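How does a robot learn to do chores?

Skuden is a robot that helps around the house. Well, it's learning to. Right now it's pretty bad at it!

Nobody can write a rule for every sock and every spill. Too many. So Skuden learns from examples, a bit like you learned to tie your shoes by watching a grown-up. Only it needs heaps more. You might need 6 tries. Skuden needs 3000, and thats just for one job.

Where do the examples come from? People! They wear a small camera on their head and do ordinary jobs. Folding, wiping, wringing out a cloth over a bucket. The camera sees what their hands do. Each go is called a demo.

Different homes, different floors, different buckets. Why? If Skuden only ever saw a red bucket, it might not know what to do with a green one. Silly robot.
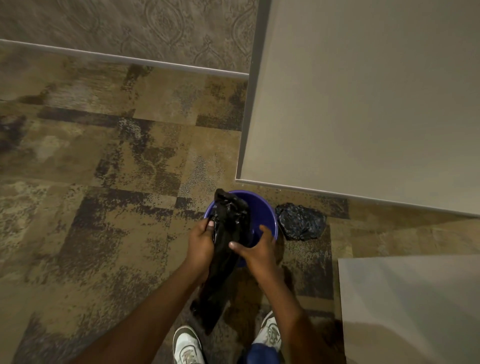 Then the computer looks for patterns. Where do the fingers go? Which way does the cloth twist? It makes a guess, checks it against the demo, fixes the guess a little. Again and agian. Nearly 700 demos in, the guesses start getting better.

Try it: wring out a face cloth over the sink, slowly. What does your left hand do? Your right? Now tell a friend how, using only words. Hard, eh?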